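Plain-Talk Robotics list archive
Last updated: May 1, 2026

From: Jovita Carrillo
To: the list
Subject: Re: Re: can any of them do a chore yet?

Hi all,

Sorry for the slow answer, I've been under the kitchen sink for most of the week (a leak, the old-fashioned human kind of chore) and only just caught up on this thread. Zulkifli asked a fair question and I think he got some slightly cranky replies, so let me have a go at it. I'm quoting him in full so people on the digest can follow.

Zulkifli Pillai wrote:

> I've been reading this list for a while and I still can't answer the one
> question my family asks me. Can a machine do the chores yet? I don't mean
> a backflip. I mean clear the table after dinner, take the bottles to the
> recycling, fold a towel, put the forks in with the forks.
>
> My brother-in-law runs a small packing shop in Rivercombe and he asks the
> same thing from his side. He has one arm that's been putting jars in
> cartons for years and it's great at it, but when a carton arrives a bit
> squashed, a person has to walk over. He wants to know if the new learned
> stuff gets rid of the walking over.
>
> I see videos every day where it all looks solved, and then I come here and
> everyone sounds like it's twenty years off. Which is it? And what would
> you try first if you had one arm, one table and your evenings free?
>
> Zulkifli

OK! So I do have one arm, one table and (until the sink) my evenings free, and I can tell you what I've been up to, for whatever it's worth.

I picked bottles. Plastic drink bottles, the clear kind, because we go through a silly number of them in summer and because I thought it would be easy. Pick up the bottle from the table, carry it over, let go above a bin. A three-year-old will do it for a cookie. I figured I'd have it working in a weekend and then move on to towels, where the glory is.

I was on bottles all of April.

First problem, clear plastic is a rotten thing to look at. My arm has a little camera down at the wrist, and for something like a mug that's lovely, you get a solid shape with a solid edge. With a bottle you get shine. You get the table coming through it, bent, and the window, and the lamp, and when the arm moves all of those slide around on the surface while the bottle itself stays put. I had a depth camera for the first few days (a Merska, secondhand from someone on this list, thank you again) and it saw right through the bottle to the table behind, or else reported a hole. I put it back in the box and went with plain color pictures and a learned policy, same as Zawadi has been doing with her laundry setup.

Second problem, squish. An empty bottle with the cap off has almost no opinion about its own shape. Close the fingers where it's fat and it caves in, and then it springs back and hops out. Close them gently and it slides. I tried wrapping the fingers in rubber bands, which helped a bit and looked awful, and I've since taken them off again. What helped more was teaching it to go for the label. The bottles I buy have a band around them, and the band is the one bit with a proper color to aim for. Once I started grabbing there in all my practice runs, the arm started going there too, and things got a lot calmer.

So, numbers, because somebody will ask. I recorded 50 practice runs by hand to begin with, moving the arm around with a second one like a puppet. With those it could do one bottle in one spot and was hopeless if I moved the bottle a hand's width. I kept adding and by the end of the month I had 1000, which my back would like you all to know is a lot of evenings. With the full pile it does pretty well anywhere on the left half of my table. On the right half it's moody. The last time I sat down and scored it properly it got 16 bottles in a row into the bin, and then it went for the next one, closed on air, carried the air across very carefully, and dropped it in. It was so polite about it!

That last thing is the part I'd want Zulkifli's family to hear about. The arm is fine at the motion. What it's poor at is noticing. If I knock a bottle over on the way to the fridge I know it before I've turned my head. My arm has no idea unless I've shown it that exact kind of mess before, and the house keeps making new kinds of mess. Same for the squashed carton in Rivercombe, I'd guess. A learned policy would probably deal with some of the squashed ones, the mildly squashed ones, and your brother-in-law would still walk over for the rest, just less often. For a shop that's worth money. If he's walking over ten times a shift and it becomes two, he'll be happy. At home it's different, because if I have to stand there watching it clear the table I might as well clear the table.

Somebody off-list asked what the wrist view looks like when it's got hold of one, so here you go. Look how much of it is just shine, and how far the red band is from being a nice tidy rectangle. All that white lettering is tilted so hard you can't read a letter of it. I used to think the camera could use the print on the label to tell which way up the bottle was, ha.
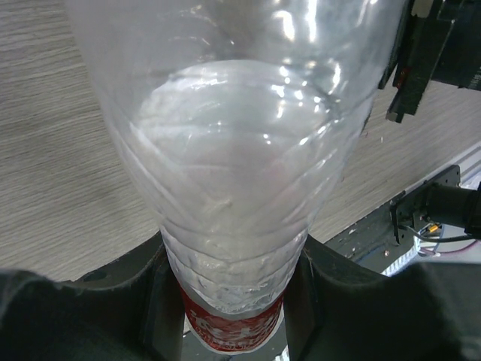 Clear bottle, fingers either side of the red label, as the wrist camera gets it.

What would I try first? Not bottles, if you want to stay cheerful. Go for something that's solid, dull and doesn't mind being squeezed. Wooden blocks into a tray, then socks into a basket (socks are wonderful, you can grab them anywhere and they forgive everything). Leave forks until you've got your nerve up. And light the table the same way every night. I lost a whole evening to a lamp I'd moved so I could read the mail.

Also, budget for parts. I've spent $3338 on this so far, counting both arms, the cameras, a replacement motor I cooked in the second week and the better clamps. It's a hobby, I don't regret it, but there's a perfectly good dishwasher for a quarter of that and it has been doing a household chore on its own since before I was born. I think of the dishwasher often. It gets away with it by making us bring everything to it and line it all up in racks, and my hunch is the first home machines that earn their keep will be a bit like that, bossy about where you put things.

As for the videos, watch for the cuts, and watch whether anyone changes the object between tries. The Cuevas demo that went around had the same towel the whole way through, in the same place, and it's still a nice piece of work! I'd only want to see what happens with my towels.

Next for me is two bottles touching each other. Right now it picks the gap between them, every time. If anyone has got past that with one camera, please write, I'm at the stage of talking to it.

Jovita

Comments on this post

Leobardo Sandoval: I get the gap thing with spray cans. Adding practice runs where the cans start out touching and I push one away first fixed maybe half of it. The pushing was slow to record, though.

Zawadi Mollel: Agree on socks. I'd argue with you about the lamp. I move mine around on purpose while recording so it gets used to it. The first sessions were worse and then it stopped caring.

Cherry Mae Catacutan: Can I ask what you do about caps? On or off? Mine behave like two different objects.

Jovita Carrillo: Off. With the caps on they hold their air and they're much easier to grab, but our recycling people want them off, so off they come. By me. By hand. Zawadi, I'll try the lamp.

Zulkifli Pillai: Thank you, this is just what I was after. I read the part about carrying the air out loud at dinner. My brother-in-law wants to know if the thing can be taught to stop and beep when it's holding nothing.

Leobardo Sandoval: Zulkifli, yes, check how far the fingers closed. If they've met in the middle, there's nothing there. With a crushed bottle it's a thin line between the two, so leave yourself some margin.

Recent on the list
- Towels, month three (Zawadi Mollel)
- Plekulthorpe meet-up: who is bringing a table?
- Finger pads that don't leave marks
- Cheap clamps that hold, and some that didn't
- Re: Re: Re: is a dishwasher a robot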